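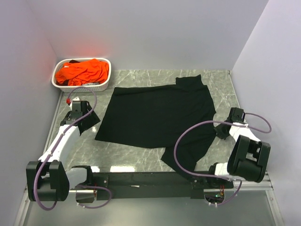
The fault log for our folding cell has a column called "cause," and for eleven days in a row the entry under it was "unknown." On day twelve Tiago Lobo got tired of typing that and wrote "ghosts." I let it stand, mostly because I had nothing better.

What kept happening was this. The left arm would reach for a corner, close on it, start to lift, and stop dead with an overcurrent fault on the elbow joint. Clear the fault, run it again, and it would fold three shirts in a row like a department store employee on a good day. Then it would stop again. There was no pattern by shirt or by time of day, although Tiago spent a whole afternoon trying to prove it hated cotton.

We swapped the motor. I'd like that day back. The new one came from Bevden, cost 353 dollars with shipping, and faulted on its second shirt. The old motor is now on my shelf in a bag marked "probably fine," next to two other things marked "probably fine" from earlier in my career.

Then we blamed the software, as you do. Josée Marchand had pushed a change to the grasp planner the week before, so she got a lot of visits at her desk. She rolled it back. It faulted. She put it back in, and was very gracious about it, by which I mean she sent me the log with no message attached.

The one who found it was Bláthnaid Fahy, who doesn't even work on this cell. She came by to borrow a hex key, watched two folds while I looked for it, and asked why the cable was so tight at the elbow.

It was tight at the elbow because I had made it tight at the elbow. In the original build the cable had a lazy loop there that snagged on a sleeve once, so I pulled out the slack and moved the tie up the link. Very neat work. I remember being pleased. With the arm most of the way extended there was still just enough cable, and with it extended and the wrist turned there wasn't, and the motor was spending its torque trying to stretch a cable. Some corners needed that wrist angle and some didn't. So much for cotton.

The part that bothers me is what I found when I cut the tie. The jacket had a flat worn patch, and under it one conductor was down to a few strands. That bundle carries the stop line too. Ours is wired so that a broken line stops the arm, so we'd have been okay – but I had to go and check the drawing before I could say so, and I didn't enjoy the walk.

So the loops are big again. They're ugly, they wander all over the place, and every visitor asks if they're supposed to look like that. Yes. I also lowered the current limit on both elbows, and there is now a slow sweep through the full wrist range before the first shirt, with a person standing there watching the cables and keeping their hands out.

We've done 24 hours of folding since, with one fault, and that one was a shirt with a hanger still in it. Tiago changed "ghosts" to "routing, see me." I owe Bláthnaid a hex key, which I still haven't found.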